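Relocation Decisions Among First-Time Movers to Stesholm
Final Report, Housing and Community Studies Practicum

Submitted by: Sunita Awasthi, Leif Rønning, Femi Iyamu
Faculty advisor: Ragnvald Holmgren

1. Background

Stesholm has gained residents from larger cities in each recent year, yet little has been written on how new arrivals choose among its neighborhoods. This project examined the decisions of households that had moved to Stesholm from a metropolitan area and were renting their first home there. The work was carried out between February and the end of the spring term.

2. Method

The team interviewed 19 households in two neighborhoods, Mikitz and Duan. Each interview followed a written guide covering rent, commuting, household goods, and expectations before the move. Participants were reached through notices at the public library and through two property managers. Households that had owned a home in Stesholm before were excluded.

Interviews were held in participants' homes or by telephone, according to preference. Notes were coded by two team members working separately, and differences were settled in discussion with the advisor.

3. Findings

Rent was the reason most often given for leaving the previous city. It was less decisive in the choice of neighborhood. Participants in Mikitz spoke mainly of the direct bus line to the center, while those in Duan placed greater weight on floor space and parking.

Ten households reported that they had signed a lease without visiting the unit. Several of these would have preferred a short-term rental first, but found few on offer during the months in which they were searching.

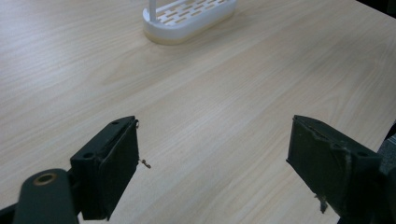
Figure 1. White perforated holder on a light wooden tabletop.

Household goods proved to be a larger topic than the team had expected. Participants described selling or giving away furniture before the move and then replacing it within the first season. Moving quotes were difficult to compare -- some listed packing and stair fees separately, and others did not. Small items for the kitchen and bathroom were frequently left out of moving budgets altogether.

4. Limitations

The sample is small and includes no households that later left Stesholm. The district of Clorkar, where most new construction is located, was outside the study area. The results should not be read as representative of all new residents.

5. Recommendations

The team recommends that the city's housing office publish a plain-language guide for incoming renters, with a sample moving budget and a checklist for remote lease signing. A follow-up study should include Clorkar and should interview each household twice, once on arrival and once after the first lease renewal.

Acknowledgments

The authors thank the participating households and Sixten Åberg, who reviewed the interview guide.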